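Tying Up a Roast (and Other Meat Drawer Habits of Mine)

I came to string late. For years I put a pork shoulder in the oven exactly as it came out of the paper and then wondered why one end was shoe leather while the middle was still thinking about it.

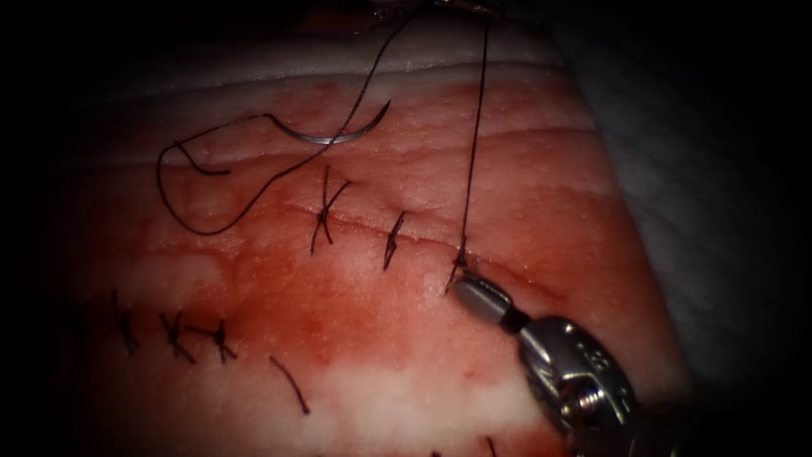
My neighbor Viorica Vlad finally took pity on me one September and showed me her way at her kitchen counter, with a ball of cotton twine in a coffee mug so it wouldn't roll off (I still use the mug trick, it's wonderful). You want plain cotton, undyed. Don't use anything with plastic in it, and please don't grab the stuff from the garage!

Start in the middle. I used to start at one end and work along, and all the filling would march out the far side like toothpaste. One loop in the center, one near each end, then fill in the gaps. Two fingers apart is plenty. Snug but not tight, so the meat bulges just a little between loops. If it looks like a sofa cushion you've gone too far.

The knot: go around twice before you pull it down, the way you would for a surgeon's knot, and it'll hold while you make the second half. No borrowed finger needed. Wet the twine first if it keeps slipping on you, and leave the tails an inch long so you can find them later when everything is brown and you're hungry.

For a pocket, say a pork chop or a flat piece of belly folded over apples, I like a trussing needle better than toothpicks. Mine is a Girnell, bent slightly from the time I used it on a canvas awning. Go in a good half inch from the edge or it'll tear through as soon as the meat shrinks. Single stitches, each one tied off, are slower than one long running thread, but if one lets go the rest stay put, and you can snip them out at the table without dragging stuffing everywhere. Count them going in and count them coming out. My brother-in-law still brings up Easter.

Fat side up, always, in my house anyway. Score it if it's thick, and stop when you hit the pink. A box cutter with a brand new blade does this better than any knife I own (keep one just for the kitchen and put tape on the handle so it doesn't wander off to the workbench).

Salt the night before. Set it on a rack, no cover, bottom shelf of the fridge. In the morning the outside feels dry and a bit tacky, and that's what you want for crackling. Fulgencio Arrieta, who had the butcher counter where I grew up, would pat it down with paper towels again right before the oven, and so do I, out of loyalty if nothing else.

Oven at 400 for the first half hour, then turn it way down and go do something else. Let it rest before you cut the string. I mean really rest, long enough to make gravy and set the table and argue about who's getting ice. Cut the string on the underside and pull it away in the direction of the grain and most of the crust stays on.

A few leftovers that don't fit anywhere:

Blood on a cotton apron wants cold water and a little salt, never hot. Hot sets it.

A cutting board that slides around needs a damp dishcloth under it. I paid for a Kulix mat once and went back to the dishcloth.

Butcher paper, shiny side in, for anything going in the freezer. Write on it BEFORE you wrap. I have roughly 58 mystery parcels in there and I'm eating my way through them with an open mind.

Rub the twine with a bit of beeswax if you're storing it near the stove, it stays cleaner. Not for the roasting pieces though, just the stuff you use for bundling herbs.

And sharpen your scissors by cutting up a folded sheet of foil, ten or twelve snips. It isn't a real sharpening but it gets you through dinner.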